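Do you really need the bigger water heater?

Ustness Household Letter, November 2011

Every fall the flyers come, and every fall they say the same thing. Your old water heater is a ticking bomb, the new one will pay for itself, and if you sign before the holidays the installation is free. I have read four of them this month and I believe almost none of it.

Start with "pays for itself." The Cokell flyer promises savings of $283 a year. Look for where that number comes from and you will find a tiny line at the bottom saying it is based on "typical use by a family of five replacing a unit in poor condition." There are two people in my house. I asked the salesman what the number would be for us and he said he would have to get back to me. That was in February.

Then there is the matter of size. Every company I have called wants to sell me a bigger tank than the one I have. Kudo's man in Rirkton asked how many bathrooms we had and never asked how many people were using them. An empty bathroom doesn't take showers. If you aren't running out of hot water now, I can't see what a bigger tank does for you except keep more water warm all night while you sleep.

Hatsue Hayashi wrote in to say her plumber told her any heater past ten years old should come out whether it leaks or not. Hers is 18. She had the anode rod changed twice, she drains a couple of buckets off the bottom every spring, and it still runs. I wouldn't tell anyone to count on getting that many years, and if you see rust at the seams or a puddle underneath you should stop reading this and call somebody. But a birthday isn't a leak.

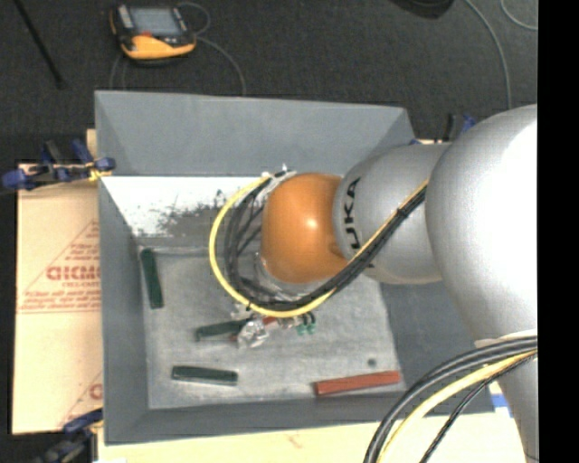 The free installation deserves a closer look too. I got a written quote with it and a written quote without it, from the same company, and the heater in the "free" quote cost $700 more. Ask for both on paper. Ask what happens to the old tank, who pulls the permit, and whether the expansion tank and the new shutoff valve are included. On mine they were listed as "as needed," and I have never known a thing marked that way to turn out not to be needed.

As for the extended warranty, read what it covers. The one I was shown paid for parts and left out labor after the first year. It was also void if the owner couldn't show a record of yearly service by an approved dealer. The approved dealer was the fellow selling the warranty.

A few things do seem worth the money. Pipe insulation is cheap and you can put it on yourself with a pair of scissors. Turning the thermostat down to 120 costs nothing — check it with a kitchen thermometer at the tap, the dial on the tank is only a guess. A $20 drain pan with a line run to the floor drain will do more for your peace of mind than any of the service plans.

If your heater has quit, buy a new one, about the size of the old one, and get more than one price. If it hasn't, put the flyers in the recycling. Readers who have bought one of the new models and kept their bills from before and after are welcome to send me copies. So far I have had one set, and the gas rate changed halfway through.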